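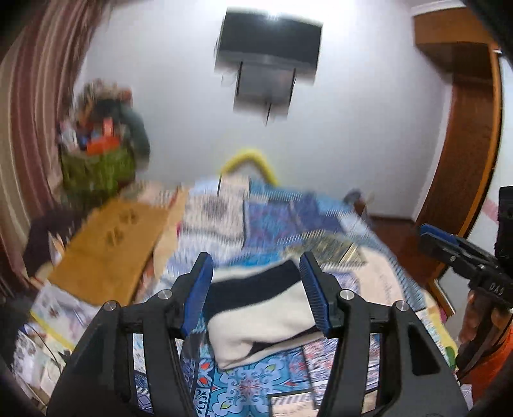

Counting Armed Groups: How Strength Estimates Are Made

Home | Syllabus | Readings | Handouts | Office Hours

Handout 7. Updated July 27, 2022

Read this before the seminar. It replaces the January version, which had the ranges upside down in the second table and which several of you cited anyway.

1. The question behind the question

A reporter asks how many fighters a group has. An official gives a number. The number goes into a headline, then into a think tank report, then into a second think tank report that cites the first, and within a year it has the standing of a census. Your job this week is to go back up that chain and find out what was being counted.

Usually it was one of these:

- People who carry a weapon most days
- People who could be handed a weapon by the end of the week
- People on a payroll, armed or otherwise (cooks, drivers, a surprising number of accountants)
- Members, sworn or registered, some of whom are dead and still drawing pay

A group can be tiny on the first measure and enormous on the last. Two agencies can disagree by a factor of five and both be doing careful work. They can also agree exactly, in which case check whether they share a source.

2. Where the numbers come from

Payroll records. When captured, these are treated as gold. Keep in mind that a commander who is paid per head has every reason to be generous about heads. Our worked case uses the Jolham ledger, where one unit claims 200 men for the whole winter without a single sick day, desertion or funeral. It was either the healthiest unit in military history or a side income.

Defectors. They know a great deal about their own corner and will gladly tell you about everyone else's. Ask what the person could have seen from where they stood. A checkpoint guard is an excellent source on his checkpoint.

Imagery. Analysts count vehicles, tents, latrines and cooking fires, then multiply by a number of people per item. The multiplier does most of the work and gets the least attention. Change the occupants per tent from four to seven and you have raised a small army without leaving your desk.

Intercepts. Good for structure, poor for totals. People on radios exaggerate to their friends and understate to their bosses, or the reverse when asking for ammunition.

The group itself. Spokesmen round up. The exception is a group in peace talks that is about to be told to disarm everyone on its list, when modesty sets in. Later, if the list comes with a stipend, the modesty goes away.

3. Worked case: the Dilska valley

The full packet is on the course page. In short: a militia holds the upper Dilska valley and two crossings below it. The provincial government says the militia has 200 fighters and is "nearly finished," a phrase it has used in every statement in the packet. The militia says 900. A monitoring outfit called Otance visits, stays in the one hotel, and publishes neither number.

What Otance does publish is a table of checkpoints, shifts and weapons seen. From this you can build a floor, meaning the smallest force that could keep the checkpoints running as described. You cannot build a ceiling from it. Students try every year. A man who is at home asleep does not appear in the table, and neither does a man in the next valley.

Work through it in this order:

a) List every post that is staffed around the clock.
b) Set the number of shifts. Say why you chose it.
c) Add reserves only if something in the packet points to them. "There must be some" is a feeling.
d) Write down the floor, then write one sentence about what it leaves out.
e) Now look at the government figure and the militia figure. Which definition from section 1 would make each of them true?

Step (e) is the one that gets graded hardest. It is quite possible that both sides are telling the truth here, which would be a novelty for each of them.

4. When an estimate jumps

Suppose last season's figure for a group doubles in the new assessment. Headlines will say the group has doubled. Before you agree, rule out the following:

- The definition changed (part-timers let in, allied clans let in)
- The area changed (a second province added)
- A new source arrived, and the group was this large all along
- The old figure was never updated and had been quietly going stale
- A budget hearing is coming up

Then there is growth itself, which does happen. Look for signs that don't depend on the estimate: more fronts open at once, more food bought, longer training cycles, higher rents in the garrison town. The Geagea reading has a good passage on bread purchases. It is dry, yes. So is the bread.

5. Ranges and how to write them

A range is a statement about what you don't know. A wide range is embarrassing to brief and often correct. Please do not average the two ends and report the middle as if it had been found somewhere.

Avoid false precision. If your inputs are tents times a guess, your output should not end in a 3. Avoid the word "up to" unless you are prepared to defend the lower end too, as "up to 900" is perfectly consistent with a man and his cousin.

State the date of the information as well as the date of publication. In the Dilska packet these differ by a whole winter, and the river crossings changed hands in between.

6. For the seminar

Bring a one-page estimate for the Dilska militia with a floor, a range and a definition. The exercise counts for 20 points. Papers that give a single number with no definition will be returned with the same number of comments as definitions.

Also read the Geagea chapter, skipping the appendix unless you enjoy regression tables, and the Otance field notes in full, including the footnotes, where the checkpoint that everybody misses is hiding.

Share 7 | Comments 0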